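Skulton 手持夹爪示范数据集 说明文件

先谢谢你点开这份说明。我们知道大多数人拿到数据，第一件事是解压，第二件事是跑训练脚本，第三件事（通常是出了问题以后）才会回头找说明文件。如果你现在正处在第三件事上，请直接跳到“已知问题”那一节，多半能找到你要的东西；如果你是从头读起的，那就更好了，倒杯水，我们慢慢说。

数据集里有什么

Skulton 收录的是人拿着手持夹爪在家居物件之间干活的示范片段，供模仿学习使用。内容都很日常：把小盒子从桌面拿起来放进柜子的格子里，从格子里取出来放回桌面，拉开抽屉放东西再推回去，把歪了的盒子扶正，把挨在一起的两样东西分开。没有什么惊险的动作，我们挑的就是那种人做起来不过脑子、机器做起来总差一口气的活儿。

当前版本共有 2726 条片段，每条对应一次完整的任务尝试，从手离开起始位置开始，到手回到起始位置为止。其中 783 条用到双手配合，例如一只夹爪扶住盒子，另一只调整方向，或者东西从一只夹爪递到另一只。余下的都以单手动作为主，另一只手虽然也握着夹爪，但基本停在旁边，它的轨迹我们照样保留了。有人觉得那只闲着的手没有用，训练的时候可以屏蔽掉；也有人发现留着它，模型学到的姿态更自然一些。两种做法我们都试过，各有各的道理，你自己看着办就好。

每条片段包含以下内容：

夹爪上相机的彩色视频，每只手各自一路；
头部视角的彩色视频；
每只夹爪的位姿轨迹，以及开合宽度；
任务文字，中文一句，英文一句；
结果标记，写的是“完成”“部分完成”或“未完成”；
采集备注，可能为空，也可能很长，取决于当时做示范的人有多爱写字。

关于最后这一项想多说两句。备注本来是给我们自己看的，里面有“盒子滑了一下又抓回来”“抽屉比想象的紧”这样的话，当初打算在发布前全部删掉。后来整理的时候发现，这些句子对挑片段特别有帮助，想找“失败后又补救回来”的例子，翻备注比翻视频快得多，于是就留下来了。错别字没有改，语气也没有统一，请多包涵。

为什么要用手持夹爪来采

我们最早是用遥操作采集的，人坐在旁边操纵机械臂，臂去抓东西。数据很干净，但慢得让人心焦，而且做示范的人很容易累，一累动作就变得小心翼翼，慢慢地所有片段都带上了一种如履薄冰的味道。模型把这种味道也学了去，抓个纸盒子都要犹豫半天。

换成手持夹爪以后，人可以站着，可以走动，可以侧过身去够里面那一格，动作流畅了许多。夹爪的开合方式和机械臂末端的那一套对得上，所以手上做出来的动作能搬到臂上去。当然也有代价：人的手腕太灵活了，有些角度机械臂根本摆不出来。这个问题在下面会再讲到，它给我们添了不少活儿。

采集地点

全部片段都在 Alemneh 采集。那是一处开阔的室内空间，我们在里面摆了家具，桌子、带格子的柜架、梳妆台之类，尽量让它像一个有人住的屋子。摆的时候有过争论，有人主张一切从简，白桌子加几个盒子就够了，背景越干净越好训练；另一派坚持要放花、放垫子、放镜子，因为真正的房间里就是有这些东西。最后是后一派占了上风，所以你在数据里会看到不少和任务毫无关系的物件，它们是有意放着的，请不要把它们当成噪声清理掉。

镜子尤其值得一提。定位的时候镜面反光会带来麻烦，特征点会落到镜子里的那个“房间”去，轨迹就会悄悄地飘。我们没有把镜子搬走，而是在 Teseck 里加了一步检查，凡是轨迹突然跳变的片段都会被标出来重新算一遍。还是有漏网的，见“已知问题”。

采集的时候，旁边常有别的同事在走动或者调别的设备，我们没有清场。这样做一开始是图省事，后来觉得也不坏，背景里有人经过本来就是屋子里会发生的事。公开版本里的人脸都做了模糊处理，处理是自动跑的，再由人工过一遍。如果你看到哪一帧没有遮好，请一定告诉我们，这一类反馈我们会放在所有事情前面处理。

采集流程

一次采集大致是这样的。先把夹爪开机，看一眼标记有没有松动或者贴歪，然后拿着夹爪在桌面上方缓慢地转一圈，让系统把位置认准。这一步看起来像某种奇怪的仪式，新来的人总是忍不住想跳过，跳过之后轨迹通常就不能用了，所以现在流程里写得很死：不转这一圈，软件不让你开始录。

接着屏幕上会出现一句任务，比如“把白色小盒放到中间那排的格子里”。做示范的人按自己的习惯去做，我们不规定走哪条路线，也不规定先动哪只手，只要求动作连贯、不要中途停下来聊天（备注里能看到，这一条执行得并不理想）。每个任务连续做 3 遍，每遍之间把物件换个位置或者换个朝向。为什么是这个次数呢，试下来再多做几遍，人就会形成肌肉记忆，几条轨迹几乎叠在一起，对训练没有什么新的帮助；做得太少，场地布置的时间又显得不划算。

做完之后当场标结果。“部分完成”这个标记争议最大。盒子放进格子里了，但是倒着的，算不算完成？抽屉推回去了，还露着一条缝，算不算？现在的规则是看任务那句话里有没有提到，没有提朝向就不管朝向，提了“关上”就必须关严。早期的片段是在定规则之前标的，我们回头改过一遍，不敢保证改得一条不落。

后处理

后处理由 Teseck 完成，它是我们自己写的一套工具，代码和数据放在同一个地方。它会把各路视频的时间对齐，估计夹爪位姿，从夹指的标记算出开合宽度，最后把片段首尾多余的静止部分剪掉。

另外还会做一次可达性检查。前面说过，人的手腕能摆出机械臂摆不出的角度，所以每条轨迹都会在仿真里的机械臂上走一遍，走不通的打上“不可达”的标签。请注意我们只是打标签，没有删除。要在真机上直接回放的话，务必先把这些过滤掉；如果只是训练视觉表征，留着完全没有关系。

划分方式

训练集为 2000 条，其余全部归入验证与测试。划分的时候以“同一任务的一组重复”为单位，同一组的片段不会被拆到两边去，不然验证集上的数字会好看得不真实。我们自己就吃过这个亏，高兴了一整个下午，晚饭前才发现同一个盒子、同一个格子、同一个人的几遍动作分别落在了训练和验证里。从那以后划分脚本就固定下来，随数据一起发布，请尽量沿用，这样大家的结果也好互相对照。

如果你有特殊需要，要按物件或者按家具来划分，索引文件里有相应的字段，自己写几行就能切出来。切好了愿意分享的话，我们很乐意放进仓库里。

怎么读取

数据按片段存放，每条一个文件夹，里面是视频、轨迹和一份元信息。读取可以用 Teseck 自带的加载器，也可以导出为 Notivley 格式，后者是我们训练策略时一直在用的格式，读得快，但文件体积会大出不少，硬盘紧张的朋友要先掂量一下。

轨迹坐标以每条片段的第一帧为原点，不同片段之间的绝对位置不能直接比较。这一点常有人问起，再说一遍也不嫌多：不能直接比较。想把多条轨迹画在一张图里看，需要先用元信息里的对齐变换转一下，加载器里有现成的函数。

左手和右手的命名，以做示范的人自己的左右为准，和画面里的左右没有关系。头部视角下两者一般是一致的，但夹爪相机的画面里就未必了，有的视频里会看到另一只夹爪从你意想不到的那一侧伸过来，那是正常的。

已知问题

一、靠近镜子的片段，位姿偶尔会有小的漂移，即使没有被 Teseck 标出来。要求精度高的话，建议把梳妆台附近的任务单独评估。

二、夹爪相机离物件很近的时候，画面里只剩下盒子的一个面，曝光会突然变化。我们没有做修正，觉得真机上也会遇到同样的情况。

三、部分片段里，标记会被手臂或者另一只夹爪挡住。短的遮挡做了插值，插值的帧有标注；遮挡太久的，整条标为“轨迹不完整”，视频仍然可用。

四、任务文字的英文是后来补译的，有几处对家具的叫法前后不一，同一个柜架有时叫 shelf，有时叫 cabinet。做语言条件训练时，这个差异也许是坏事，也许是好事，我们还没有定论。

五、物件种类偏少，形状以盒状为主，软的东西几乎没有。用它训练出来的策略去叠衣服，结果不会好，请不要来怪我们。

适合与不适合的用途

适合拿来做模仿学习的预训练，做手持夹爪数据到机械臂的迁移研究，也适合单独拿视频去做物件状态识别之类的工作。不适合用来评价做示范的人，比如谁快谁慢、谁手稳，我们没有提供任何能对应到个人的字段，也恳请不要试着去推断。它同样不能作为任何安全相关场合的唯一依据，屋子再像屋子，也只是一间屋子。

后续打算

下一步想补的是光照变化和更多的物件。目前都在开着灯的时候采，傍晚那种半明半暗的光几乎没有。物件方面已经攒了一些瓶子和布袋，只是布袋的结果标记该怎么定，大家还没有吵出个结果来。更新的片段会以增量形式发布，旧的编号不会变动，你现在引用的片段以后还能找得到。

采集现场

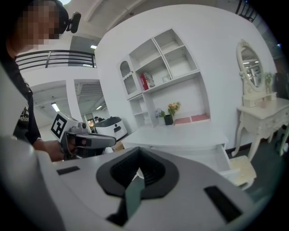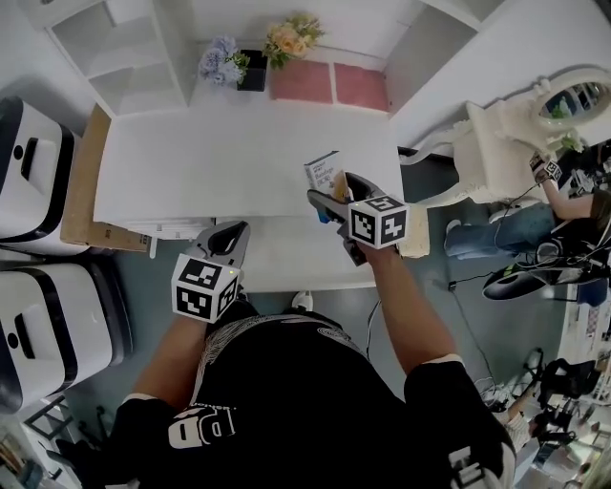 有位拿 Skulton 训过策略的读者写信来，说他最想要的其实是更多“未完成”的片段，成功的例子已经够他用了，可他的机械臂一旦抓偏，就不知道接下来该怎么办，只会在原地一下一下地夹空气。他还问，能不能让做示范的人从一个已经搞砸的状态开始录，盒子半倒着，或者卡在格子边上，直接从那里往回救。信末他补了一句，备注里那条“盒子滑了一下又抓回来”的片段，他单独拿出来反复用了很多遍，希望我们千万别在下一版里把备注删掉。

备注不会删。从搞砸的状态开始录这件事，我们已经写进了下一轮的任务单，起始状态怎么摆才算“搞砸得自然”，还在试。如果你手上也有机械臂经常卡住的具体情形，欢迎到仓库的讨论区里写下来，写得啰嗦一点也没关系，我们都会看。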